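Unit 11: Comparing Two Grippers on the Brick Task
December 2018

Now the fun part! You've tuned the arm in software, and this week you find out what a change of fingers does to it. Each group runs the wall-building task twice, first with the Dradix fingers and then with the Stirkari set, same arm and same Nolenum controller both times.

Start at 60 percent speed. Go up to 85 once you have three clean placements in a row. 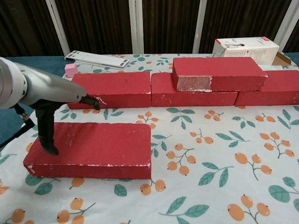 Write down the approach angle for every pick, even the bad ones (the bad ones are great data). A brick that turns a little as the fingers close tells you a lot about where the contact points really are, so note which way it went.

The second tier is where the two sets should start to differ. Watch the joint between the lower bricks!

Log sheets go in the Menon folder before the next lab.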